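Seit dem Frühjahr redet in unserem Haus alles vom Ausmisten. Im Flur hängt ein Zettel von Lanholm, einem Ordnungsdienst, der verspricht, jede Wohnung in 48 Stunden »auf das Wesentliche« zu bringen. Ich habe meine Zweifel, und sie fangen schon beim Wesentlichen an.
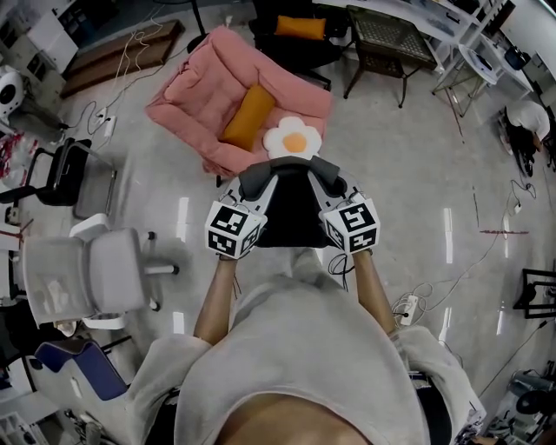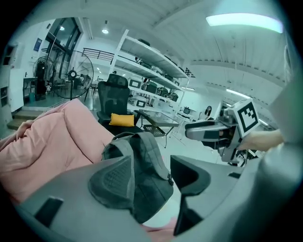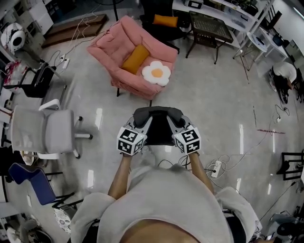
## Wer bestimmt, was wesentlich ist?

Georges Fakhoury, der solche Kurse in Kusteck gibt, hat eine Faustregel: 500 Gegenstände pro Person, alles darüber sei Ballast. Woher die Zahl kommt, konnte er mir auf Nachfrage nicht sagen. Zählt ein Besteckkasten einmal oder vierundzwanzigmal? Das müsse jeder für sich entscheiden. Dann kann man sich die Zahl auch schenken.

Mich stört vor allem der moralische Ton. Wer drei Sofakissen besitzt, soll sich fragen, welche Leere er damit füllt. Vielleicht sitzt er einfach gern weich. Ein Kissen, das albern aussieht und zu nichts passt, ist mir in einem fremden Wohnzimmer immer noch lieber als die beige Fläche aus dem Katalog, auf der man sein Glas nicht abzustellen wagt.

## Das Geschäft mit dem Weniger

Auffällig ist auch, wie viel man kaufen muss, um wenig zu besitzen. Zum Kurs gehören Boxen, zu den Boxen gehören Etiketten, und wer es ernst meint, nimmt das Regalsystem von Walczak dazu. Eine Bekannte hat im Mai zwei Säcke Kleidung weggegeben und im Juni neue gekauft, diesmal in gedeckten Farben. Sie nennt das eine Garderobe mit Konzept. Der alte Wintermantel fehlt ihr jetzt schon.

Natürlich gibt es Keller, in denen man die Tür nicht mehr aufbekommt. Meiner war lange so einer. Dafür braucht man einen freien Nachmittag und jemanden mit Auto, aber keine Weltanschauung. Und dass der Lampenschirm meiner Großmutter noch immer auf dem Schrank liegt, ohne Lampe, geht Lanholm nichts an.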